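Groups > Workshop Users > Minutes > 10/02/2021

Minutes, workshop users' group

I took these down on the back of the agenda, so shout if I've got your bit wrong. We started late and went straight to the picking arm.

Tilia trial kit. We've had the kit on loan for 45 days and the loan is up in April. The people on the Aston bench like it a lot (me too, I'll admit it!). It sorts the small castings fine once it's been taught, and the teaching takes most of a morning. The Nernstead bench was less happy – they had 4 stops in one shift, all at the bin changeover, and each one meant somebody walking over to clear it by hand. We agreed to log every stop from now on, with the time and which bin.

Price. Tilia quoted $1,415 a month for the arm, the gripper and the wrist camera, with software updates thrown in. Service visits are $300 each on top, and several of us thought that was steep. I'm going to ask if one visit can be folded into the rental. Rácz also does a service plan for this kind of arm, so I'll get a quote from them before we sign anything.

Wrist camera. This took up most of the meeting. Close-up views are the weak spot, and everyone who has used the kit brought it up. When the camera gets right up to something you lose the edges, and all you have to go on is soft patches of gray-green and paler gray.

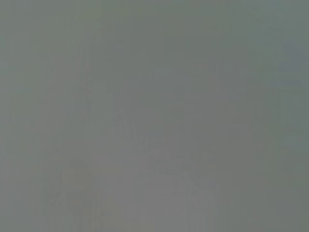 We went back and forth on whether to ask for a different lens or just teach the arm to look from higher up. Most of us want to try the higher position first, it costs nothing and we can do it on the Aston bench without moving anything. If that's no good, I'll ask Tilia what other lenses they have.

Also agreed: spare gripper pads go in the gray drawer, not on top of the cabinet. Please!

Still open: where the arm would live if we keep it. Nernstead has the power, Aston has the floor space. Carried over to next time.

Contact the group | © Workshop Users' Group | Back to top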